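Maglaya Adds Broadleaf Toro to Akach Line

14/07/2024

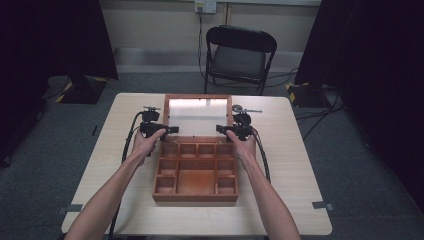
Blend and format

Maglaya Cigars will ship a fourth size in its Akach line in January, a box-pressed toro measuring 6 inches with a ring gauge of 52. The new vitola is called the Akach Pinuvham and uses a Connecticut Broadleaf wrapper in place of the Ecuadorian Habano found on the three existing sizes.

Underneath is a Nicaraguan binder, with fillers from Jalapa and Estelí. The company said the proportion of Jalapa ligero has been reduced from the regular blend to offset the heavier wrapper. Strength is listed as medium-full.

"We tried the Broadleaf on the robusto first and the burn was too slow," said Kenneth Ambrosio, who oversees blending for Maglaya. "The press and the extra length fixed most of that. The rest was a matter of leaving the wrapper in the bale longer."

Wrapper leaf for the release was fermented for up to 16 months before rolling. Finished cigars will rest in the aging room until the shipping date.

Production and pricing

The first run is limited to 2000 boxes. A further 525 boxes have been set aside for accounts outside North America, bringing total production to 2525. Maglaya has not said whether the size will be repeated once those are gone, though Ambrosio noted that the company holds enough Broadleaf of the same crop for a second run of similar size.

Retail pricing will be set by province in Canada, where the cigars will be sold in plain packaging as required by federal rules. Distribution there will be handled by Ikura, which took over the Maglaya portfolio 2 years ago. Orders open to existing accounts first, and new accounts will be placed on a waiting list.

The original Akach sizes, a robusto, a corona gorda and a Churchill, remain in regular production with no change to the blend. Bands on the Pinuvham will carry the same grey and gold colours as the rest of the line, with a second band at the foot bearing the name of the size.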